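**Lights staying on all night after sensor change**

Abla Daher

Hello all, hope somebody kind can help. We had Purnik occupancy sensors put in across the second floor in February - 23 of them - and the lights at the far end still burn until morning. The timeout is set to 2 minutes. Am I missing something obvious? 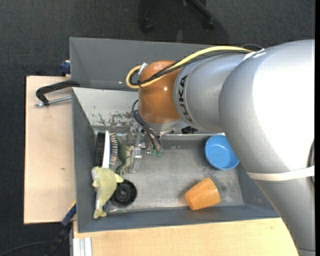
KUKA arm over the grey bin

**Joar Solberg**

Oh, I do feel for you, we had weeks of this! Have a look for error 2608 in the log. Ours meant the sensors had lost the gateway, and they leave the lights on when that happens. Pairing them again sorted it.

**Ilham Liew**

Could be the air vents setting them off. Ours did that. Try lower sensitivity?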